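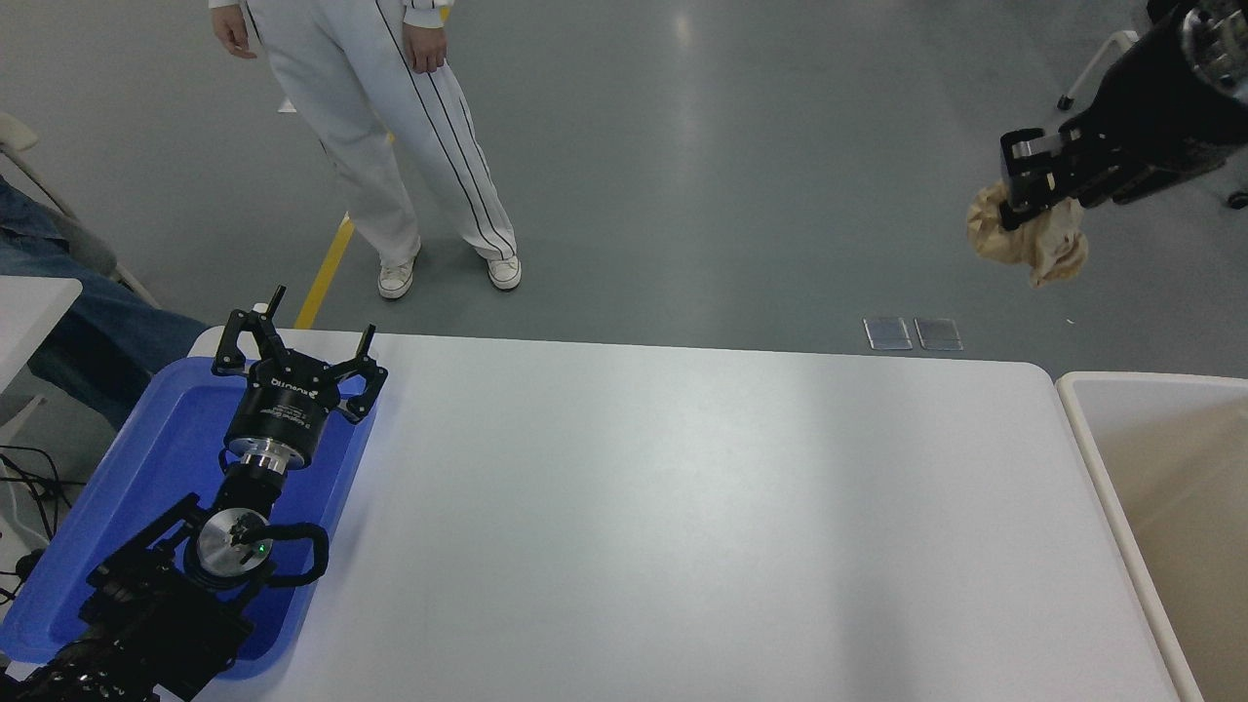

3. Setting and materials

3.1 The work area

The study was carried out in the ground-floor workroom of the Pinau textile service, where used cloths are received, looked over and sorted before they go to the laundry. The room had been in regular use for this purpose before the study began, and the authors made as few changes to it as possible. Walls, lighting and floor were left as found. The position of the tables was recorded at the start of each session and again at the end, as earlier work at Gamitz had shown that light furniture tends to drift during a long spell of sorting.

Each work place consists of a table, a tray and a bin. The tables are white and rectangular, with rounded corners and a smooth matte top (Figure 1). The rounded corners matter more than might be supposed. In the earlier room at Gamitz, cloths drawn across a square corner were caught often enough for the staff to report it without being asked, and the small tears that resulted were later counted as wear. The pale top has a cost of its own, in that a beige or white cloth stands out less clearly against it than a coloured one. We return to this point in Section 5.

The floor of the work area is grey concrete. A yellow line is marked on it and serves as the limit of the sorting area. Sorters were told that bins and baskets should not be left standing on the line, but they were free to cross it themselves. Chairs were available for those who wished to sit between batches.

3.2 Trays and bins

A plastic tray with raised rims is placed along the left edge of the table. The tray in Figure 1 is blue. The rims keep whatever is put in the tray from sliding on to the working surface, and they give the sorter a clear boundary that can be felt by hand as well as seen. No attempt was made to match the colour of the tray to the kind of cloth, although this had been proposed by one of the supervisors and may be worth a separate trial.

The bin stands to the right of the table. It is of beige plastic with thick white rims, and it is kept on the same side for all sorters, including those who are left-handed. This was a matter of some discussion. Lieven Groen, who drew up the first layout, held that the bin should follow the hand of the worker. Against this, the supervisors pointed out that people change places several times in a session, and that a bin found on an unexpected side leads to cloths being dropped on the floor. The fixed position was kept for the whole of the study, and results for left-handed sorters are given separately in Section 4.

All bins were emptied before the start of a batch. A batch was not begun until the person responsible had looked into the bin and signed the sheet. During the first sessions this step was left out on several occasions, and the batches affected have been removed from the analysis.

3.3 The cloths

The cloths were plain household cloths supplied through Mahmoud, in beige and in white, all of the same cut. A total of 1,000 cloths were entered in the register for the first period and a further 1,000 for the second. Of the two sets together, 49 were withdrawn before sorting on account of holes, loose hems or stains that the laundry would not have been able to treat. The withdrawn cloths were not replaced.

Cloths were presented crumpled. This is the state in which they normally reach the service, and it has a direct effect on how they are handled. A flat cloth can be judged at a glance, whereas a crumpled one has to be lifted and allowed to hang before its edges can be found. The folds that remain when it is held from a single point hide part of the surface, and a stain lying within a fold may be missed unless the cloth is turned or laid out. We therefore asked that every cloth be both lifted and laid out, even where the sorter was satisfied after the first look. Compliance was good in the morning and less so after three in the afternoon.

Between batches the cloths were crumpled again by hand and placed together in a basket. We considered using a fixed number of squeezes or turns to make the starting state more even, but a short trial in March gave no clear benefit and the procedure was tedious for the staff.

3.4 Sessions and procedure

The study covered 18 sessions. In each session, the table top was first wiped and left to dry, the tray was set along the left edge, and the bin was checked. The cloths were then handled one at a time. A cloth judged fit for laundering was placed in the bin. A cloth about which there was doubt remained on the table until the end of the batch, when it was looked at a second time by another member of staff – usually the supervisor, though not always.

Gumaro Solís kept the session sheets and noted any departure from the procedure. The most frequent entries concern bins that had been pushed too far from the table, so that cloths had to be thrown and not placed. These entries were more common for bins on casters, of which the service owns a small number, and the use of such bins was stopped after the second session. A lesser group of entries concerns tables that had been turned slightly out of line with the wall. No effect of this could be found in the sorting results, and the sessions in question have been kept.

The sheets were copied into a single register at the end of each period. The form of the register follows that used at Dunel, with one added column for the side of the table on which a doubtful cloth had been laid. Entries that could not be read were checked with the sorter where possible and otherwise left blank.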